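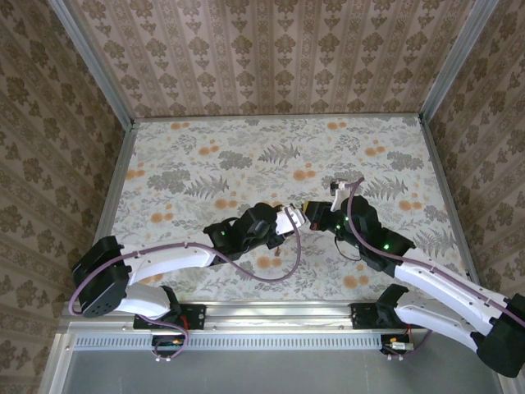
Call for participants: Two Arms, One Lock

Sketis student robotics club is looking for new members to join its padlock project. The project runs from January until the end of term in the Ho workshop. You don't need to be studying engineering, and you don't need to have used a robot before.

The job is to get a pair of small robot arms to handle padlocks and keys. One arm will have to hold the lock while the other picks up the key, lines it up and turns it. Most of us can do this in the dark with a bag of groceries in one hand. Getting two grippers to do it takes a good deal of practice, and we need more people to put in the hours.

Participants will drive the arms by hand using a second set of controls, and each try is recorded. Later in the term we train a program on the recordings and see how it does by itself. The club has 3,088 recordings so far, mostly of simpler tasks such as picking up and passing objects. We want at least 100 good ones from each new member.

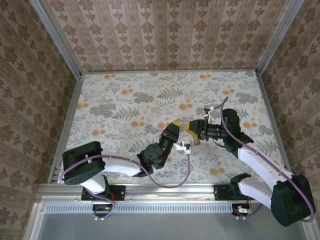 Posted by Ming-te Kong, project lead
Sketis Robotics Club

What you would be doing

- Driving the arms in sessions of about 49 minutes, with a break halfway
- Setting out locks and keys between tries and writing down what was used
- Watching recordings back and marking the ones where something was dropped or missed
- Helping with small repairs, mostly cables and gripper fingers
- Taking part in the Cedero student challenge at the end of term, if you want to

You will be paired with a current member for your first few sessions. Some people pick up the controls in an afternoon and others take a couple of weeks. Either is fine. We have found that patience matters more than being good at video games - although a few of our best drivers do play a lot of them.

The small keys are the hard part. They lie flat, and a fingertip that comes down slightly off centre will push the key along the cloth. New drivers usually start with the lock alone and add keys once they are comfortable.

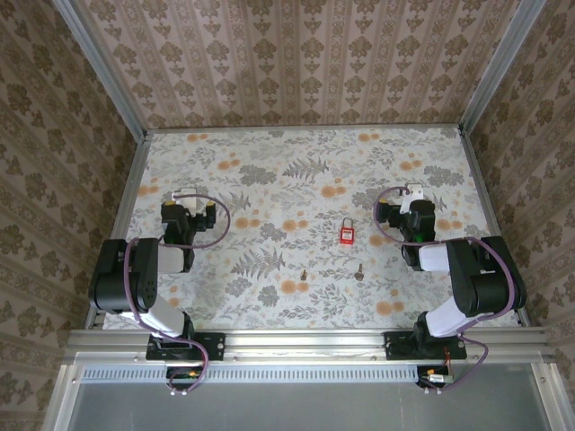
Red padlock and two keys on the work surface.

Who can apply

Any student enrolled in a certificate, diploma or degree program, full time or part time. We would like to hear from people in design, trades, health and the arts as well as computing. You should be able to come in for two sessions a week and let us know early if you can't make it. Sessions start at 4:30 pm.

The work is unpaid, but members get after-hours access to the workshop and a Prosska parts allowance they can put toward a project of their own. Colour vision is not a requirement. If you need a different chair, a lower bench or shorter sessions, mention it when you write and we will organize it before you start.

We also have one spot for somebody who would sooner work on the software side. That person will sort recordings, check that the views from the different cameras line up in time,
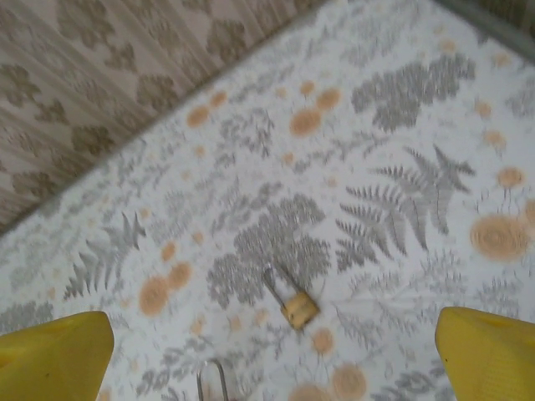
and keep the labels tidy so the training runs don't fall over. Some Python is needed for this spot. It still includes a few driving sessions, as it is hard to judge a recording if you have never made one.

How to apply

Send a short note to Ming-te Kong through the club page. Tell us what you study, which afternoons you are free and whether you want the driving or the software spot. A paragraph is enough, and please don't attach a résumé. We will invite everyone who writes to come in and try the controls before places are offered.

This site uses cookies to remember your settings and count visits. Accept all | Manage preferences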